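Manuals > Pustik Simulation Kit > Running the Reach Test

Print this page | E-mail this page

4. Setting up the rack reach test

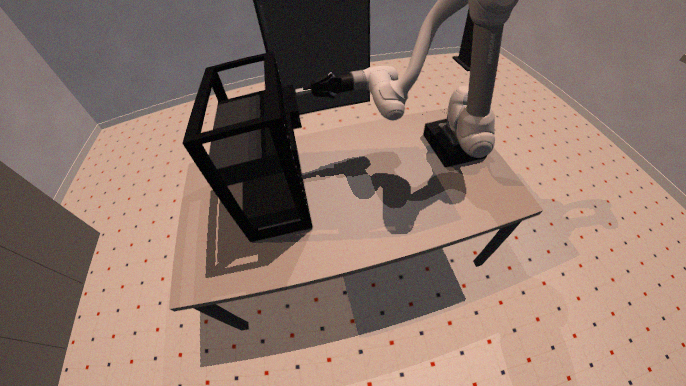

The reach test measures how well a trained policy copes when the rack is moved a little from where it was during training. Most policies cope badly. Plan your afternoon accordingly.

1. Open the rack project and load the Nesero checkpoint you want to test.

2. Set the random seed to 3147. Any seed will run, but only this one lets you compare your scores with the table in section 6.

3. Set the number of trials to 300. Gaétan Perron once published a chart from 33 and still hears about it.

4. Under Rack Offset, choose Small. Large is there for people who enjoy bad news.

5. Turn on contact logging, then press Run.

Note: A trial counts as a success only if the gripper reaches the target pose without touching the rack. Near misses are logged as misses - the software has no sense of effort.

Caution: Do not change the shadow or floor settings between runs. Noémie Petrenko softened the shadows in October to make things look nicer, and the camera-based policy promptly forgot where the rack was.

6. When the run ends, save the log before closing the window. The program will not ask whether you are sure.

If the run stops with error 2812, the rack has been placed inside the arm. Reset the offset and go back to step 4.

Print this page | E-mail this page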